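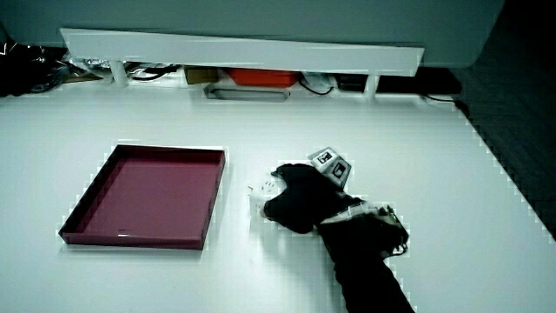
Rechercher sur le site OK

J'attendais cette journée portes ouvertes chez Wandari depuis novembre, et je n'ai pas été déçue ! Nous étions 138 inscrits, répartis en groupes de 16, et le nôtre a commencé par l'atelier où l'on enregistre des gestes humains pour entraîner des bras de robot. Simin Azimi nous a accueillis avec du café et une patience infinie.

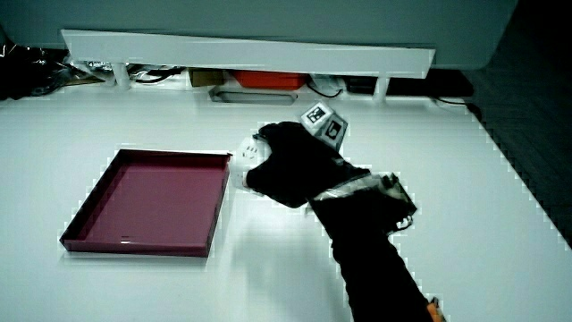

Elle nous a expliqué que l'équipe avait déjà 242 séquences sur ce seul exercice, toutes faites à la main, et qu'il en fallait bien davantage. Mon voisin, ingénieur chez Clerketti, a posé mille questions sur le calibrage (j'en ai compris la moitié).
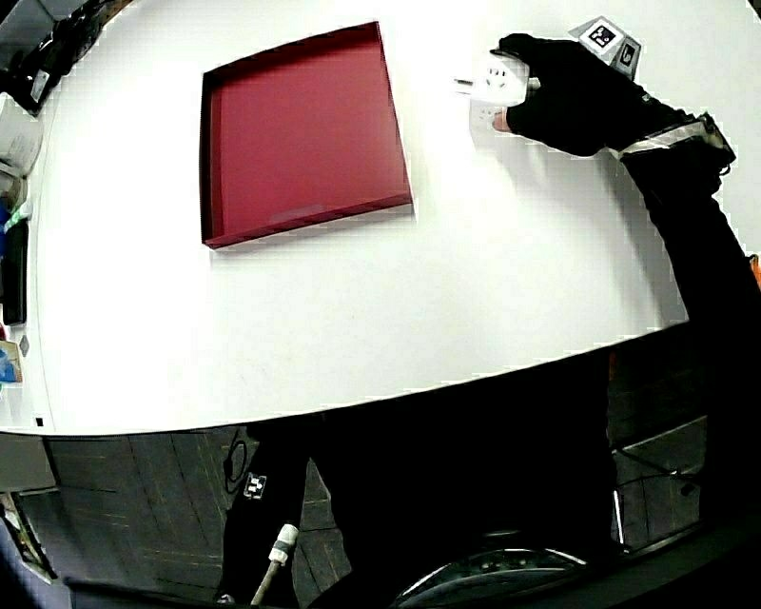

Ce qui m'a passionnée, c'est le soin apporté à des gestes que l'on fait tous les jours sans y penser. Saisir un petit objet blanc, le tourner, décider où mettre le pouce - pour une machine, tout est à apprendre. Le gant noir porte sur le dos un petit bloc avec deux marqueurs carrés noir et blanc, et Mojtaba Rahimi nous a montré sur son écran comment le logiciel en déduit la position de la main.
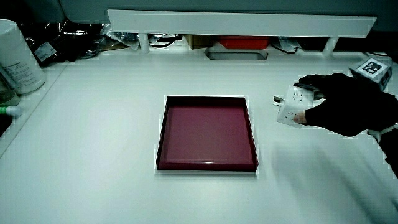
On a pu essayer à tour de rôle, et je me suis trouvée d'une lenteur incroyable ! Ensuite, passage rapide par la salle Midwood, où tournent les simulations, puis discussion avec Mahsa Farahani, qui cherche des stagiaires pour le printemps. Je suis repartie à 18 h avec une liste de lectures et l'envie de revenir l'an prochain.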